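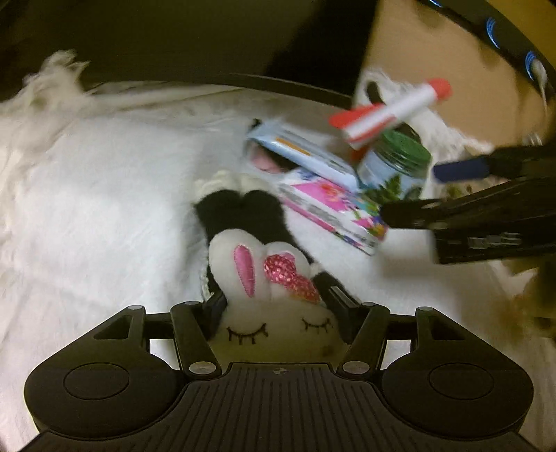
Plush bunny, small box, jar and marker: a typical handful of floor stuff.

How to Clear a Pile of Small Stuff Off a Rug (Without Buying 99 Little Bins)

I have read a lot of advice about small clutter and I don't believe most of it. The usual plan has you buy a set of matching organizers, print labels, and sort everything by color. Two weeks later the organizers are full of receipts and the rug looks the way it did before. I've owned the Jutedo basket set. I've owned the Watano drawer dividers, which fit no drawer in my house. Both went to the thrift store.

What follows is the method I use at home. It won't change your life. It gets a rug clear on a Sunday morning before lunch, and it costs nothing if you already have a tray and a couple of shoeboxes.

What you need

A tray with a lip, or a baking sheet
Two shoeboxes
A trash bag
A damp cloth
A lint roller, or packing tape wrapped around your hand

Step 1. Set a limit on the time

Give it 30 minutes? Most guides say so. I think that's too long for a pile you could cover with a bath towel. Set a timer for 5 minutes and do only Step 2. If you're still going when it rings, you have started reading the backs of packages, and you should stop that.

Step 2. Pick up by type of risk

Forget sorting by room or by owner for now. Take things off the rug in this order:

Markers and pens first. Check that every cap is pushed on until it clicks. A loose cap on a pale rug is the one mistake in this whole job that can't be wiped up, whatever the stain remover label promises.

Glass second. Jars go on the tray standing up, lids tightened. If a jar is leaning on something, hold the glass when you lift it and leave the lid alone until it's on a flat surface.

Small dark bits third. They sink into a shaggy pile and you will find them with your heel. Run your open hand flat over the rug, against the way the fibers lie.

Boxes and packages after that, and plush toys last. A stuffed animal can't break, spill or stain anything, so it can wait.

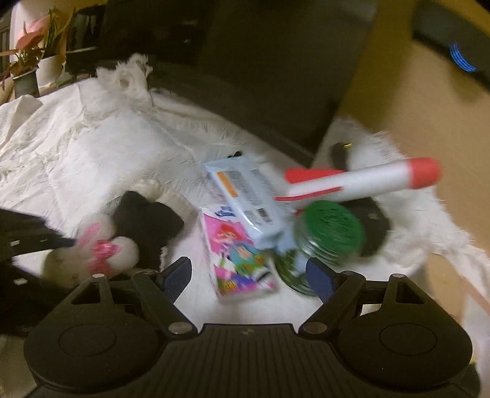

Pink box, blue package and green-lidded jar on the shaggy rug. The marker comes off before any of them.

Step 3. Deal with the packaging

Cheerful cardboard is the hardest thing to throw out. A pink box with a cartoon character on it feels like it must be good for something. Pick it up and shake it. If it's empty, flatten it, unless you can name what will go in it today. "Craft supplies someday" doesn't count.

If there's something inside, open it and look. Consumables stay in their own package so you keep the instructions and the date. Anything else can come out and go in a shoebox.

My neighbor Puspita Simanjuntak disagrees with me here. She keeps pretty boxes inside one big box and says she uses them for gifts. I've had one gift from her and it came in a bag.

Step 4. Fill the two shoeboxes

The first box is for things used at a table: markers, tape, little jars of whatever. The second is for things that belong in another room. Walk the second box around the house once and empty it as you go. Don't put it down on the stairs.

If the first box won't close, something in it has to leave. A bigger box is not the answer, and I say this as a person who once paid for the Canonness modular system.

Step 5. Clean the plush

Tap it outdoors, then roll it with the lint roller. Long rug fibers show up badly on black fuzzy fabric. Go easy around sequins and skip the roller there completely, as it can lift them. A barely damp cloth is fine for a white face. Check the tag before you try the washing machine, and if the tag is gone, stay out of the machine.

Step 6. Do the rug

Shake it outside if it's small enough to carry. Otherwise vacuum with the brush bar off, because a shaggy rug will wind itself around the roller. Comb flat spots with your fingers. Special rug rakes exist. I tried the Ismail one and went back to fingers.

How often?

Whenever you can't cross the rug in socks. I wouldn't put it on a calendar.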